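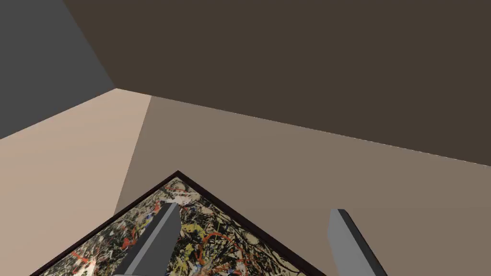 How many demonstrations should a student record before training a first policy?

Eighteen good ones are enough for the first exercise. A small set recorded with care will show whether the task has been defined properly, whether the controls are set up correctly and whether the recording contains what the learner needs. Further demonstrations are added only after the first policy has been tested. Students who begin with a very large set often find that an early fault has been repeated in every file.

Unit 2: Teaching by Hand and by Remote Control
Course handout, Renirholm Institute, Department of Automation
Unit leader: Dezső Veres

Purpose of the unit

This unit deals with the ways in which a person may show a robot how to carry out a task. Students should already have completed the introductory work on joint angles, coordinate frames and basic control. No earlier experience of machine learning is assumed, although students who have taken the optional statistics course will find the later part of the unit easier.

By the end of the unit students will be expected to record a usable set of demonstrations, to judge the quality of a set recorded by another person, and to explain in plain terms why a trained policy has failed. The written report carries more marks than the performance of the policy itself. A policy that fails, if the failure is well explained, can receive a high mark.

2.1 Terms used in the unit

Demonstration. One complete recording of a task, from the starting position to the finishing position. A recording that is stopped early is a partial demonstration and must be labelled as such.

Operator. The person who guides or controls the robot during a demonstration.

Observation. Everything the learner is given at one time step. In this unit it consists of the joint angles, the opening of the gripper and one or more camera views.

Action. The command sent to the robot at the same time step.

Policy. The rule, learned from the demonstrations, that turns an observation into an action.

Kinesthetic teaching. Teaching by hand. The operator takes hold of the arm and moves it through the task while the joint positions are recorded.

Teleoperation. Teaching by remote control. The operator moves a separate device, and the robot follows.

2.2 Teaching by hand

In kinesthetic teaching the motors are set to support the weight of the arm and to offer little resistance to the operator. The method requires no extra equipment and most people learn it quickly. The operator feels contact directly, which is of great help in tasks such as inserting a peg or closing a drawer.

There are two main difficulties. The first is that the operator's hands and body are often in the camera view during the recording. They will be absent when the policy runs by itself, and the learner may come to depend on them. The usual remedy is to record the path by hand, return the objects to their starting places and have the robot repeat the path alone while the cameras record. The repeated run is then used for training.

The second difficulty concerns the larger joints. Operators tend to push from the gripper and allow the rest of the arm to follow, and this can leave the elbow in an awkward position by the end of the movement. Students should hold the arm in two places, at the wrist and above the elbow, and should practise the whole movement before recording it.

2.3 Teaching by remote control

Three kinds of control device are available in the teaching laboratory and in simulation.

The leader arm is a light copy of the robot. The operator moves the leader and the robot copies its joint angles. Limits of reach are felt in the hand, so impossible positions are seldom requested. Before starting, the leader must be placed in nearly the same position as the robot. If the two differ, the software will refuse to connect them.

The hand controller sends the position and direction of the operator's hand. The robot's joint angles are then worked out by the software. The device is comfortable and allows quick movement, but a small turn of the hand near the limit of reach may produce a large movement of the arm. A clutch button is provided. While it is released the hand may be moved freely and the robot remains still.

The keyboard moves the gripper in small steps along one direction at a time. Demonstrations made in this way are slow and contain many pauses. The keyboard is permitted for testing the set-up and is not accepted for assessed work.

In all three cases there is a delay between the movement of the operator and the movement of the robot. Operators adjust to a steady delay within a short time. They adjust poorly to a delay that changes, and any student who notices one should stop recording and inform the demonstrator on duty.

2.4 Views from the wrist

A camera carried at the wrist turns whenever the wrist turns. The learner therefore receives a view in which the fingers keep their place and the room moves. Operators who have worked only with a fixed camera should expect to need some practice.

When the gripper is directed away from the work surface, the wrist view may contain walls, ceiling or wall decoration and nothing that belongs to the task. Such views are not errors in themselves. They become a problem when they fill a large part of a demonstration, as the learner then has little from which to work out where the objects are. At the planning stage students should consider which starting positions allow the wrist camera to see the work early in the movement.

Plain surfaces deserve particular attention in simulation. A wall of one even colour looks much the same from many positions, whereas a patterned object gives the learner something by which to judge its own movement. A policy may come to rely on a feature of this kind even though it has no part in the task. To test for this, remove or replace the feature and run the policy again. A sharp drop in success should be recorded and discussed in the report.

2.5 The exercise

The exercise is carried out in the Riltar simulation environment, which is installed on all laboratory machines. Recordings are stored in the Cindumero format used throughout the course. The task is to pick up a block and place it on a marked area. The starting position of the block is changed by the software for each recording.

Work proceeds in the following order.

a. Load the standard room and check that every camera is producing a view. Move each joint a small distance in both directions.

b. Write a task statement of one or two sentences. It must say where the gripper begins, what counts as a finished task and where the gripper should be at the end.

c. Practise without recording until the movement can be completed smoothly.

d. Record 18 complete demonstrations with the leader arm or the hand controller.

e. Play back every recording from beginning to end. Mark each as accepted or rejected and give a short reason for each rejection. Replace those rejected.

f. Train the policy with the settings supplied. These are not to be changed in the first run.

g. Test the policy from starting positions that were not used in the recordings.

h. Write the report.

Students working in pairs should exchange the roles of operator and recorder. The name of the operator must be entered for every demonstration, as two people seldom carry out a task in the same way and the difference may be of interest later.

2.6 Judging a demonstration

A good demonstration is steady and complete. It need not be fast. Long pauses should be avoided: a learner that has seen many of them may stop at the same place and fail to start again. Where a pause is needed for thought, the operator should abandon the attempt and begin afresh.

Small corrections are welcome. If the gripper arrives slightly to one side of the block and the operator brings it back into line, the learner receives an instance of recovery. A set in which every movement is perfect contains nothing of this kind, and a policy trained on it may be lost after its first small mistake. Students should not, however, drop the block on purpose.

The grasp should be made in the same manner throughout the set. If half the recordings approach from above and half from the side, the learner may choose a path between the two that suits neither.

2.7 A worked case

The Trujillo set is provided for study and is found in the unit folder. It contains 1,998 demonstrations, of which 1,958 were accepted on review. Students should examine a selection of the rejected recordings before reading the reviewer's notes and should compare their own reasons with those given.

Several of the rejected files show a completed task. They were refused on other grounds, chiefly that the gripper opening had not been recorded for part of the movement. The case is included to show that a recording may look correct on screen and still be of no use for training. Playback of the video alone does not satisfy step e above. The joint and gripper values must be inspected as well.

2.8 Safety in the laboratory

Work with the real arms begins in Unit 3 and requires a signed induction form. In teaching by hand, one person guides the arm and a second stands at the stop button. Loose sleeves and lanyards are not permitted. In remote control, the operator must be able to see the robot directly and may not rely on the camera views.

2.9 The report

The report should contain the task statement, the table of accepted and rejected demonstrations, the results of testing and a discussion of at least two failures. Each failure should be traced as far as possible to the demonstrations. Statements such as "the network did not learn" will not receive marks unless supported by evidence from the recordings.

Recordings are to be submitted with the report through the course page. Questions about the exercise should be put to Dezső Veres during the laboratory hours. Requests for extra time on the machines are made at the laboratory desk.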